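Come count moths with me!

Hi everybody, Bethel here. A lot of you found this page through my hawk moth pictures, and plenty of you have written to ask if you could come along some night. So, yes please! I'm looking for 20 people to help with the Prirneck Moth Nights this coming season, and if you've ever stood on your porch at bedtime squinting at something fuzzy by the light, I'm talking to you.

You don't need to know a single moth by name. I sure didn't when I started. My first year I called everything brown "a brown one" and wrote it down just like that, and I still have the notebook. I got better because I kept going out and because a few patient people answered my emails. If you do know your moths, wonderful, come anyway, I have a whole shoebox of mystery ones for you.

What we do is pretty simple. We hang a white sheet between two trees, put a lamp behind it, and wait. Things start coming in once it's properly dark and we take pictures of whatever lands. Somebody holds the clipboard, somebody holds the flashlight, and somebody is in charge of snacks (I take snacks seriously). We never pin anything or keep anything. Everything that lands on the sheet gets to fly off again, and we turn the lamp off at the end of the night so they can get on with it.

There are three spots this year. The first is the meadow behind Prirneck itself, which is flat and has parking right there. The second is Woldemariam Pond, my favorite, but it's a walk in over roots and it does get muddy, so boots. The third is the old orchard on Zakham Road. The grass was up past my knees last time, so long pants and a tick check when you get home, please and thank you.

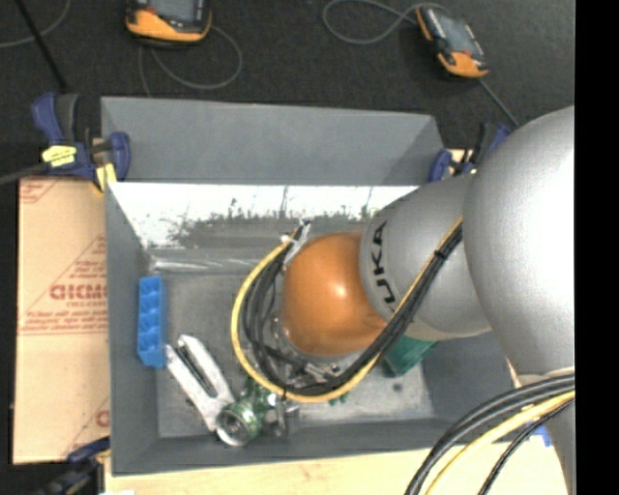 KUKA arm over a gray bin.

We start setting up at 9 p.m. and most nights I'm packing the car a little after midnight. You can leave whenever you need to, just tell me before you go so I'm not wandering around the pond calling your name. If it's raining hard or blowing hard, we skip it and I'll send a text by suppertime. A warm, sticky, cloudy night with no wind is the best there is. You'll be miserable and the moths will be fantastic.

I'm asking folks to sign up for at least three nights over the summer. They don't have to be in a row and they don't have to be at the same spot. I used to let people come just once, and I'd spend the whole evening showing somebody where the extension cord goes and then never see them again! Three nights is enough to get the hang of it and start having favorites.

Please bring:
A flashlight or headlamp, with a red setting if you have one
Any camera at all, your phone is fine
Long sleeves in a color you don't mind moths landing on
A folding chair
Water

Please leave bug spray at home, or put it on well away from the sheet and wash your hands. Same goes for perfume. I have a head net you can borrow if the mosquitoes love you like they love me.

Kids are welcome from age 9 up with a grownup who stays the whole time. Younger ones have come and had a ball, but it's awfully late and there are cords on the ground. Dogs, I'm sorry, no. My own dog Pillow isn't allowed either and he has made his feelings known.

There's no pay, I should say that plainly. I do cover a $35 gift card to the garden center for each person who finishes their three nights, and that comes out of the calendar money, so thank you to everyone who bought one. Last season's calendar had the pink and yellow rosy maple moth on January and I still get notes about it. If one of your pictures goes in the next calendar your name goes under it, and you keep the picture to use however you like.

To sign up, use the contact form on this site and put "moth nights" in the subject. Tell me your name, which spots you can get to, whether you can carry a battery from the car (it's heavy, no shame if you can't), and the last moth or butterfly that made you stop and look. I read every one of those. Give me a few days to write back, I do this in the evenings after work and I'm slow on the keyboard.

If all the places fill up I'll start a waiting list, and people do drop out once the weather turns hot, so put your name down anyway. Hope to see you at the sheet!

Bethel Tufa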